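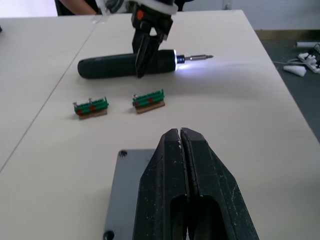

Search this site Enter keywords Go

Workshop > Small Wiring > Terminal Blocks

Terminal blocks and the screws that hate you

A green terminal block is a small thing with small screws, and it will teach you more about your temper than a whole kitchen remodel. I did the ones for the shed lights at Brokulthorpe on a Tuesday, at the bench, and they took until dinner.

Kill the power first. Then go and check that you killed the right breaker.

Mount the block on a scrap of wood before you do anything else. A bare block skates across the table the moment a driver touches it. With a wooden base you have something to hang on to, and your fingertips stay out of the line of fire.

Start every screw by hand, two turns. If it leans, back it out and go again. A leaning screw never straightens up later, whatever you call it.

A cordless screwdriver is fine if you keep it on the lowest setting and let go of the trigger early. Finish by hand. Declan Lynch finishes with the trigger, and Declan Lynch has bought 21 replacement blocks.

Work on a pale tabletop if you have one. Dropped screws show up. Mind the seam between panels, though, as ours has eaten five.

Strip less wire than you think. Tug each one when you're done. If it comes out, that one's yours to do over.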